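Plarnelach Rounding Set

Worked problems in scientific notation and significant figures, with step-by-step solutions. Maintained by Ngan-ling Lo. Current release: August.

Contents

The set holds 800 problems in 17 groups. Each problem is one line in problems.tsv and has a matching block in steps.txt. The two files share an ID column. IDs are never reused, so gaps in the numbering are expected.

Groups 1 to 6 cover conversion in both directions. Groups 7 to 12 cover multiplication and division with powers of ten. Groups 13 to 17 cover addition and subtraction, where the exponents have to be matched first. A problem may have up to four steps.

Fields

id: integer
group: 1 to 17
given: the number or expression as the student sees it
answer: coefficient and exponent, separated by a space
sigfigs: number of significant figures in the answer
source: aker, sundari or chu

Coefficients are stored as text. Do not read them as floating point, or trailing zeros will be lost and the sigfigs column will no longer match. The value 4.50 has three significant figures and 4.5 has two.

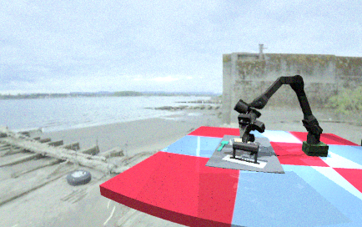 Black robotic arm on a checkered tabletop, shoreline backdrop (render).

Conventions

The coefficient is at least 1 and less than 10 in absolute value. Zero is stored as "0 0" and appears only in group 13.

Whole numbers with trailing zeros are a known source of disagreement. In this set, trailing zeros without a decimal point are not significant. 200 has one significant figure and is stored as 2 2. With a decimal point (200.) it has three and is stored as 2.00 2. The number 1924 has four in either form and is stored as 1.924 3.

Rounding is half to even and is applied once, at the last step. Intermediate lines in steps.txt keep two extra digits.

Sources

The Aker problems were typed from a printed workbook and checked by hand. The Sundari problems were generated by script from templates. The Chu problems came from classroom worksheets and had their units removed. Wording was edited in all three to use the same terms.

Known issues

In group 9, several Chu answers were rounded half up in the first release. These are corrected in the current one.

Negative exponents use a plain hyphen. Some spreadsheet programs turn "3 -4" into a date on import. Set the column type to text before loading.

Corrections should give the id, the field and the proposed value.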